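Lifting dahlias or leaving them in the ground?
Growing and Storing > Tubers, bulbs and roots

Tadeja_K
Sat 12 March

Good evening to all. I have grown dahlias for three summers now and I am still not sure of the most basic thing, so I ask it openly. Do you lift the tubers in autumn, or do you leave them where they are?

My garden is in Bronderari, on the side of the valley, 260 metres above the sea. The soil is heavy and it holds water until May. In my first year I left everything in the ground, with a layer of straw on top, and in spring I found only brown soup. In the second year I lifted all of them and put them in dry sand in the garage. They did not rot, but half of them became like old raisins. Last winter I tried something in the middle: a little moist compost in open trays, on a shelf in the back room of the house.

I opened the trays this morning. Most of the tubers are firm. Two have grey mould at the neck, and one of these is my Gonanier, the dark red one, which I would be very sad to lose.

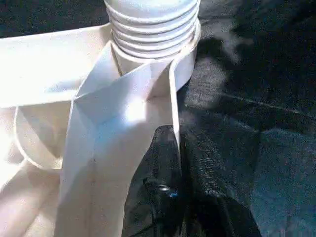

The back room is not heated, but it is also never really cold. I think it is 4 degrees on the worst nights and much more on a sunny afternoon. Perhaps this is my problem. Should I cut away the mould and plant the rest, or is it safer to throw the whole clump away? And is the room wrong, or did I only water too much in January?

Thank you for any advice, also the strict kind.

oldfork

The strict kind, then. You watered in January. A sleeping tuber does not need to drink. I have not watered one between October and March in my life and I do not plan to begin.

Cut the mould away with a clean knife until you see white flesh, let the cut dry for two days, and plant it in a pot. If the rot goes down into the body of the tuber, it is finished. If it is only at the neck, look if there is still an eye. A tuber without an eye is a potato you cannot eat.

potting_bench

I must disagree a little with oldfork about the watering. It depends on the room. In a damp shed you give nothing. In a house the air is dry, and then a tuber with nothing at all around it will shrink, as Tadeja saw in her second year. I spray the compost once in midwinter, only the surface, and I lose very few.

What I would look at is the air. Were the trays standing against each other? Moulds like still air more than they like water. I keep mine on a plastic shelving unit with space above every tray, and I turn the trays when I remember to.

oldfork

Spraying the surface is watering with a smaller can.

potting_bench

You are welcome to come and count my tubers :)

Tadeja_K

Thank you both. Yes, the trays were very close together, side to side, and I had also put a cloth over them against the light. I see now that it kept the damp inside. I have taken it off.

Oldfork, I did look for the eyes with my reading glasses. On the Gonanier I find two, maybe three. They are pink and very small. So there is hope.

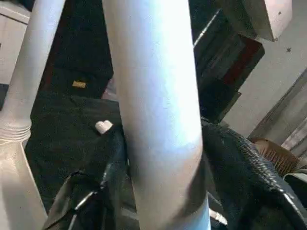 Puvdale and District Gardening Club — Members' Board

voyle_lane

May I bring a third opinion? I do not lift at all. I am in Voyle, down by the river, so it is milder, but my soil is not light either. Each November I cut the stems to a hand's height, put a thick heap of leaf mould over the crown, and lay an old roof slate on top of the heap so the rain runs off. The wet kills them more often than the cold. In nine years I lost plants in one bad winter only.

For me the lifting is a lot of work to protect a plant from a thing that mostly does not happen. And a plant which stays in the ground flowers earlier. Mine are in bloom when the lifted ones of my neighbour are still thinking about it.

oldfork

In Voyle, yes. Try that in Bronderari and you can make soup as well.

voyle_lane

I wrote that it is milder here. But Tadeja had straw, and straw is the worst cover. It drinks the rain and then it sits on the crown like a wet towel. I would like to know what happens up there with a slate. Has anybody done it?

Angharad Gethin

I have, and I am even a little higher up than Tadeja. I did it with four plants that I could bear to lose, and I lifted the rest as normal. Of the four, three came back, and the fourth was eaten by slugs in May, so I cannot say that the winter took it. One winter with four plants does not prove very much, I know.

The ones I left did flower earlier, voyle_lane is right there. But they also gave fewer stems, and the flowers were smaller by August. I believe this is because I could not divide them. A clump which is never divided becomes crowded, and then it makes many thin shoots and few strong ones. So now I leave them for two winters and lift in the third.

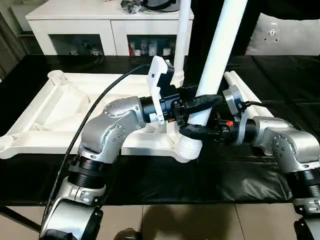 For dividing I wait until spring, when the eyes can be seen. In autumn I can never find them and I cut in the wrong place. I dust the cuts with nothing. I used to buy sulphur powder and I saw no difference.

potting_bench

I still use sulphur. Perhaps it only makes me feel better, but it is cheap.

Lifting in the third year is a good idea. I had never thought of doing it by turns, one bed each year. It would also save my back.

marl_and_clay

Hello, I am reading this with interest as I have the same soup every year. One question for the people who store inside. How dry is too dry? I bought a small meter for the cellar and it says 90 per cent, which frightened me. Everything I read gives a different number.

oldfork

At 90 leave the lids off and put nothing round them but dry wood shavings. And do not look at the meter every day. Take one tuber in your hand once a month and press it. If it feels like a carrot from the shop, it is good. If it feels like a carrot from the back of the fridge, put it in slightly damp compost.

marl_and_clay

Thank you. Is that not watering with a smaller can?

oldfork

It is an emergency. 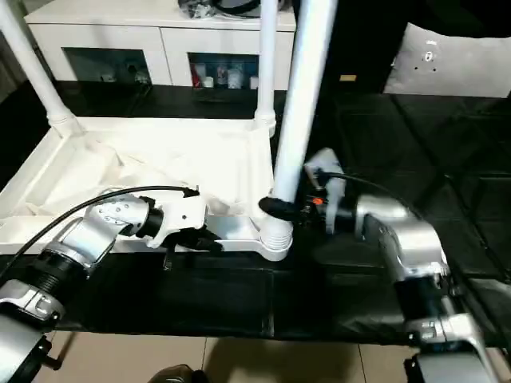
But write the names on the tubers themselves, please, and not only on the trays. A soft pencil for marking skin works well, or a paper label tied to the stem. Every spring somebody on this board asks us to name a brown lump. Last year it was me.

Tadeja_K

I come back to report. I cut the Gonanier yesterday evening. One side was soft all the way through and I had to throw it away, but the other side is white and clean, with two eyes. It is now drying on a newspaper in the kitchen. The second mouldy clump was a yellow one whose name I did not write down (oldfork, please do not say anything), and it was rotten in the middle.

My plan for this year is as follows. I will plant everything as usual at the end of May. In autumn I will choose the three strongest plants and leave them in the ground with leaf mould and a slate — we have many slates behind the house — and the others go inside, with space between the trays and no cloth. I will spray half of the trays once, and the other half not at all. Then potting_bench and oldfork can continue their discussion with some facts.

potting_bench

I accept this.

oldfork

Keep a note of which half is which.

Angharad Gethin

Tadeja, if you want to be sure of the Gonanier, take a cutting from it as well. Put the tuber in a pot on a light windowsill now, with the crown above the compost, and when the shoot is as long as your finger, cut it with a very thin piece of the tuber at the base. Mine root in three weeks. If you have one too many, I would gladly exchange it for a white cactus type at the plant table.

Tadeja_K

With pleasure. I will put your name on the pot.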